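Gretum baseball, season thread. I follow this club for 17 years now, so I allow myself a few opinions. 1/7

First the result everybody knows. We finished second behind Skarkow, and we lost to them in the last series in October. Two games by one run. It hurts more than a big defeat.

The pitching was better than I expected. Our starters gave us six innings on most evenings, and the young left-hander from the Burkholm academy threw 104 innings without one visit to the doctor. Please do not trade him.
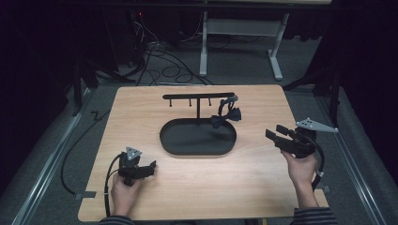

Bow tie on its stand. Club dinner season is coming.

The hitting is a different story. With runners on second and third we looked afraid of the ball. I do not blame the coach alone, but to bunt with your best batter in the eighth inning is something I will never understand. 4/7

About the money: the board has signed a catcher from Villa, who is past his best years and hit only 20 home runs in his last two seasons together. I would prefer to spend this on a second baseman who can turn a double play.

The away support was wonderful. At Burkholm it rained from the third inning and 40 of us stayed until the end, singing badly. Thank you to the driver of the bus, who waited. 6/7

My wish for next year is simple: keep the pitchers, find one real hitter, and beat Skarkow at home. I will renew my ticket in any case. 7/7

17 replies · 20 reposts · 104 likes
Filed under: Baseball, Season Review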